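Workshop notebook, Sunday, a little after four

Glue tests again, and I am writing this at the bench with a mug of tea going cold next to the hot plate, so forgive the rings on the page if you are reading the paper copy. It has been a lovely slow afternoon. I meant to come in for an hour to turn the clamps and I have been here since lunch, mostly because the hide glue finally behaved itself and I didn't want to leave it!

For anyone catching up: we are still trying to settle which glue goes on the chair seats for the Dolach order. The old Dirken stool that came in for repair in August is the reason I got stuck on this at all. Every joint in that stool was loose and yet it came apart cleanly, with a little steam and some patience, and it went back together just as sweetly. I would love for our own chairs to be that kind to whoever has to mend them one day. The white glue we have been using is strong and cheap and I have nothing bad to say about it, except that when it does let go it leaves a skin in the mortise that has to be scraped out, and you always lose a bit of the wood along with it.

So, today's batch. I soaked the granules overnight in cold water (just covered, no more), poured off what was left on top this morning, and brought the pot up gently to 140 on the thermometer with the lid on. Last week I let it get too hot and it went thin and smelly and I had to throw out the lot, which still stings a little. This time I stirred it every so often and it ran off the brush in one smooth string, which my grandfather would have called ready.

I made up 27 sample joints, all from the same ash board so that we are comparing like with like. Some got hide glue straight, some got it with a spoon of urea to slow the set, and the rest are white glue as before. Pencil marks are on the end grain. Please don't sand them off, whoever tidies up next, I beg you. I warmed the pieces on the radiator before gluing and it made a world of difference to how much time I had, although the straight hide glue was still grabbing before I could get the second clamp on. I think for a seat with four legs and stretchers you would really want the slower mix, or else a second pair of hands and no conversation.
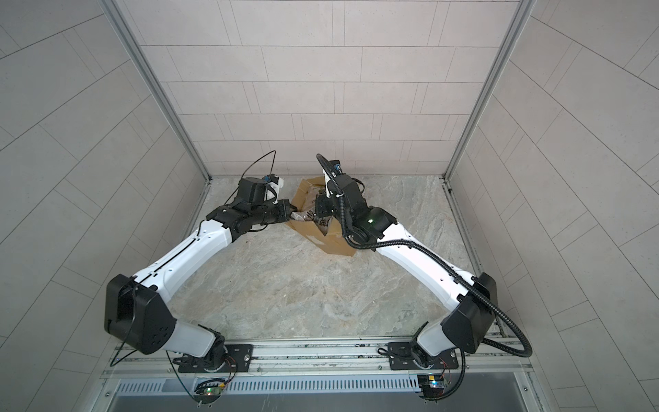

Chunhua Qiu wrote back while I was cleaning the brushes, and she thinks I'm being too gloomy about the open time. Her feeling is that the room is the trouble and the glue is fine, and that if we brought the whole chair's parts in the night before and kept the door shut, the straight mix would give us all the time we need. She also doesn't care for urea in anything that might sit in a damp kitchen. She would sooner see me try the lower strength granules from Adjei, which set more slowly by themselves, and she has half a bag I can have.

I take the point about damp. I hadn't given the kitchens enough thought, and the Dolach people did say that most of these chairs are going around a table near a sink. I'll try the Adjei granules before I mix any more with urea.

Earlier breaks, copied over from the loose sheet so it doesn't get lost: the best white glue joint let go at 1,114 pounds and took a long splinter of ash with it. The first hide glue joint gave up at 69, but I had starved it badly, squeezed nearly everything out with the clamp, so I have crossed it off.

Clamps stay on until tomorrow. Yesenia Ocampo has the pull rig booked in the morning and I can have it after her. Glue pot is rinsed and upside down on the rack, leftover glue is in the fridge in the jar with the red lid. Still to do: order more ash, find the small brush.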